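4. Connecting the inverter and first start

This section is for the Zuven wall inverter when it is used with the Arnard small wind turbine. If you have only solar panels, please go directly to section 5.

Before you begin, read all the steps one time. The work takes one morning for most people, but the test run in step 9 needs wind, and you can not choose the day for this. Our last installation stood ready on a Wednesday and the first useful wind came four days later.

CAUTION: The turbine makes voltage each time the blades turn, also when nothing is connected. Put the brake switch on STOP and leave it there until step 8.

4.1 Mounting and wiring

1. Choose a dry inside wall. Leave a free space of 23 cm on both sides of the inverter and the same above it. Do not mount it over a heater or in a closed cabinet.

2. Fix the metal plate with the four long screws from bag B. The arrow on the plate must point up.

3. Hang the inverter on the plate and push down until you hear a click. It is heavy, so ask a second person to help.

4. Bring the three turbine cables through the left opening. The order of the three is free. If the blades later turn but the display shows REV, exchange any two of them.

5. Connect the dump load to the terminals marked DL. The dump load is the gray box with cooling ribs, and it takes the energy which the house can not use.

Note: The dump load becomes very hot in a strong wind. Keep paper, curtains and clothes away from it.

6. Connect the ground wire to the green terminal. It must go to the ground rod of the mast and also to the main ground bar of the house.

7. The connection to the house panel must be done by a licensed electrician. Give this page to him or her, together with the sheet "Grid values" from the box. In most regions you also have to inform the grid company before the first start.

4.2 First start

8. Switch on the breaker in the house panel and wait until the display is lit. Enter the installer code 2117. Then choose your country from the list. After this, turn the brake switch to RUN.

9. Wait for wind. The inverter begins to feed in when the display shows over 243 volts on the turbine side for one full minute. The green lamp blinks first, and then it stays on.

10. Write the meter value in the table on the last page. You will need it for the yearly report.

If the lamp stays red, look at the number on the display:
E1 – no grid. Check the breaker.
E4 – the dump load is not found. Brake the turbine and repeat step 5.
E7 – wrong country setting. Brake the turbine and call the Agyeman service desk. They can reset it by telephone.

4.3 Noise during the night

The fan of the inverter can start at any hour when the wind is strong. If the inverter hangs on a bedroom wall, you will hear it. You can limit the fan in the menu under Sound > Night, but then the output is also limited between 10 p.m. and 6 a.m. We recommend to try the normal setting for one week first.

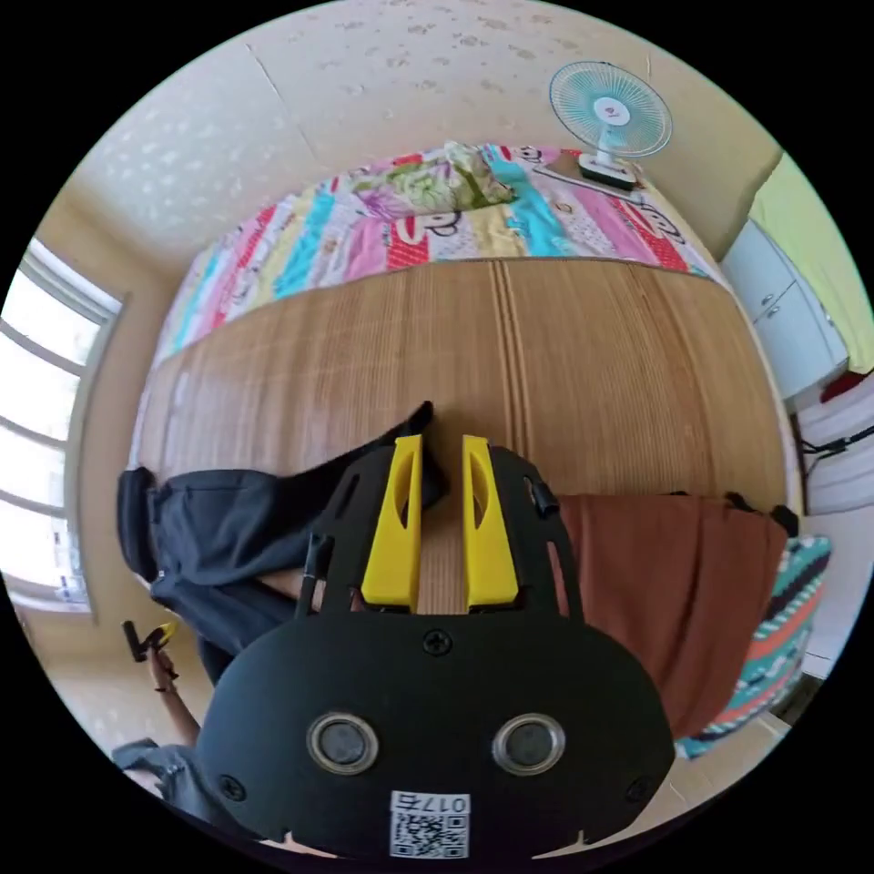 Ekua Fiadzo: I had the night setting on all winter and lost more output than I expected. Our best wind comes after midnight. Now I have moved the inverter to the hallway and the fan runs as it wants. Maybe you can write this before step 1, and not at the end, when the plate is already on the wall?

The remark is correct, and in the next edition the advice will stand with step 1. Until then – if you have a windy site and a free wall away from the bedrooms, use this wall.

To see how much the night setting costs you, open Menu > History and compare two weeks with similar wind. The values are in kilowatt hours. The history keeps 3829 entries and then writes over the oldest ones, so copy them to a USB stick in June and again in December.

Continue with section 6, Yearly inspection of the mast.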